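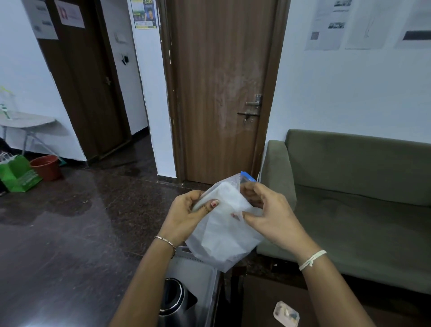 Figure 2. A clear zip-lock bag with a blue zipper strip, held in both hands above a dark wooden table.

4.2 Numbering and the problem of the second series

Anyone who has tried to shelve a long-running superhero comic in order will know that the numbers on the covers are of limited help. Our sample title, Wostisia, has had three first issues. The publisher, Brindix, started the count again whenever sales dipped, and on the last occasion restored the old count halfway through a storyline, so that the reader goes from number 11 to number 619 by turning one page. Collectors took this calmly. Library catalogues did not.

We compared the collected editions of Wostisia with the single issues they claim to reprint. The printed contents pages were taken as our starting point, which proved optimistic. Volume 2 lists six issues and contains five and a half, the missing pages having been moved to the back of Volume 4 under the heading 'Extras'. The annuals fare worse. One of them appears in two different volumes with two different endings, and neither volume mentions the other.

Quinlan's fan index, kept up since the first series and never formally published, remains the most dependable guide. Colm Quinlan gives each story a plain running number and ignores the covers altogether, a policy we were inclined to think high-handed until we had spent a month without it. His list runs to 1,000 entries, counting back-up strips and a recipe page he insists is part of the plot. We have read the recipe page twice and are prepared to let him have it.

The trade databases are harder to praise. Clateck files a collected edition under the date of its first printing, whatever has been added or dropped in later ones. A reader who orders the book on the strength of its entry may therefore receive the Flanagan crossover, or may receive an essay about the Flanagan crossover. Both have the same title, the same spine and the same price. We wrote to ask how the two might be told apart and were advised to look inside.

For the purposes of this study we treat the story, and not the issue or the volume, as the unit of description. A story is any run of pages with its own title or its own credits - or, in the case of the silent issue, which has neither, any run of pages that everyone agrees is a story. This gives us 24 disputed cases. Most are prologues that were printed as free handouts and later absorbed into the first chapter with the captions rewritten. We count the two versions separately where the wording differs by more than a sentence. Colour corrections alone are not counted, although one character does change species as a result of them, and we return to her in Section 5.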